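Marker drops out during towel task
zillen_2
Our Ridgeway robotics club is recording hand motions for a towel folding project. The left wrist track jumps whenever I reach. Is it calibration?
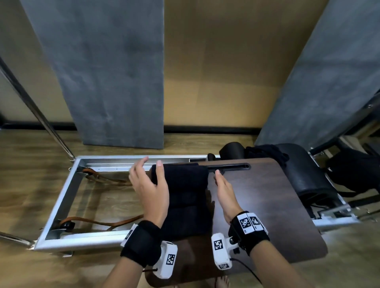

bilthorpe_build
Check the straps before you recalibrate. Each wrist has a marker block or module plus a larger tracker housing lower down, so log them separately and see which one jumps – ours was the lower one.

gearbox900
Same problem in March. Tighten everything.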